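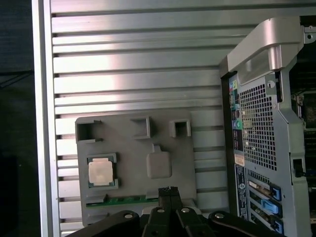 Poste 2 : la pince devant la maquette de carte mère, avec la tour placée à droite.

4. Préparer le poste 2 pour la journée portes ouvertes

Vous voilà arrivés au poste que nos visiteurs préfèrent, et nous vous conseillons de prendre votre temps pour l'installer (un bon quart d'heure de plus le matin vous évitera bien des sueurs froides à l'ouverture !). Tout ce qui suit suppose que le bras Vultuvar est déjà fixé et raccordé, comme expliqué à la section 3.

4.1 Mise en place

1. Posez le panneau nervuré bien à plat sur le plan de travail, nervures dans le sens de la largeur, et serrez les deux brides sans forcer.

2. Fixez la maquette grise sur le panneau. Le logement carré le plus grand, celui dont le bord porte une encoche, doit se trouver en haut à gauche, et la bande de circuit vert en bas, du côté de la pince.

3. Vérifiez du bout du doigt que le processeur est bien assis dans son support à bord vert. S'il bouge un peu, reprenez la pose tranquillement, bras à l'arrêt.

4. Installez la tour à droite du panneau, face arrière tournée vers le bras, la poignée en haut. Les trois loquets bleus des équerres d'extension doivent rester dégagés.

5. Allumez le pupitre Julell, attendez le voyant fixe, puis chargez le programme 223.

Remarque : la tour reste débranchée toute la journée. Elle sert de repère et de support de discussion, et les visiteurs adorent qu'on leur montre les prises audio et la grille de ventilation.

4.2 Essai à vide

6. Réglez la vitesse sur 22 et lancez un cycle complet, doigts de la pince fermés. La pince s'approche de la bande verte par le bas, marque un arrêt, puis se retire.

7. Regardez les quatre vis argentées visibles sur la pince et ses biellettes. Si l'une d'elles dépasse, coupez l'alimentation et resserrez-la avec la clé fournie dans la mallette Rind.

8. Recommencez l'essai une seconde fois, c'est vite fait et on repart l'esprit léger.

Attention : gardez les mains hors de la zone tant que le voyant est allumé, même si le bras semble immobile. Une pause de programme ressemble beaucoup à un arrêt !

4.3 Accueil des visiteurs

9. Placez la barrière souple à 800 mm du bord de la table. Dans la petite salle de Grarketti, où l'on manque toujours de place, 760 mm sont admis, à condition qu'un animateur reste près du bouton d'arrêt.

10. Présentez le poste avant de lancer le cycle, laissez venir les questions, et proposez aux plus jeunes d'appuyer sur le bouton de départ du pupitre (succès garanti).

11. Entre deux groupes, ramenez le bras en position de repos et contrôlez la maquette.

Remarque : si la maquette s'est déplacée, reprenez à l'étape 2. Le démontage du poste est décrit à la section 6.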